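4.2 Evaluation of the Tarix simulation kit

Tarix is sold by Mulligan as a household task simulator for two-armed mobile robots. The license covers 29 rooms, a robot model, and a manual that refers twice to a chapter it does not contain. We ran version 2 on the Idness workstation, with the vendor's default settings left alone, on the theory that most buyers would do the same.

We collected 741 trial runs of the floor-tidying task. Each run starts with both grippers empty and ends when the robot puts the broom away or the clock runs out. The clock had a busy month. Kļaviņa reviewed the logs by hand and found that nearly 92 percent of the failures came before any contact with the broom, so we have little to report on the quality of the grasping. The brochure calls it "lifelike."

Figure 3 shows the onboard view in one of the rooms. The broom lies on the grey floor, past the brown floor and to the right of the door. Both grippers are open and point upward. The horizon is steeply tilted, and a planner that assumes a level camera will need a correction before it can use such a view.

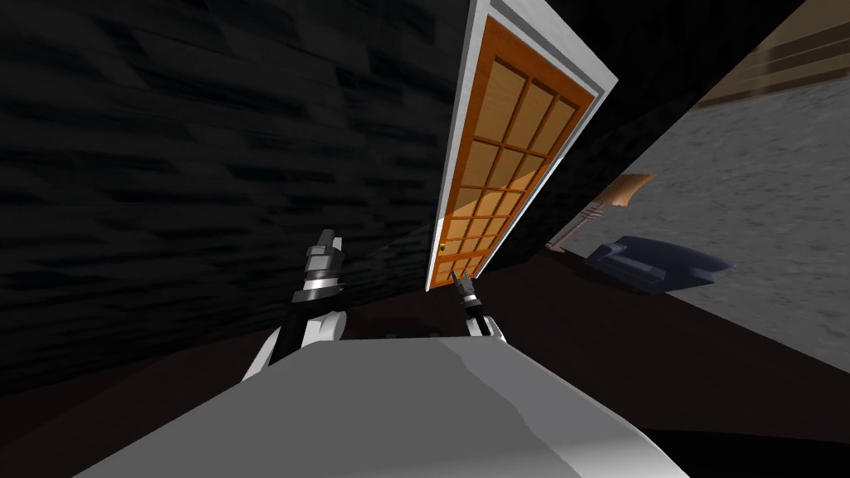 Figure 3. Simulated onboard view, floor-tidying task, Tarix kit. Both arms are visible in front.

4.3 Support and documentation

Rimkutė sent the vendor a question about camera pose on 8/22/24. The reply was prompt, friendly, and concerned a different product. A second message got us a short script, which reads the camera pose at each step and levels the view. It worked on the Idness machine and failed on the older one at Prundcombe until we updated the graphics driver. We used the script for all runs reported in Section 5.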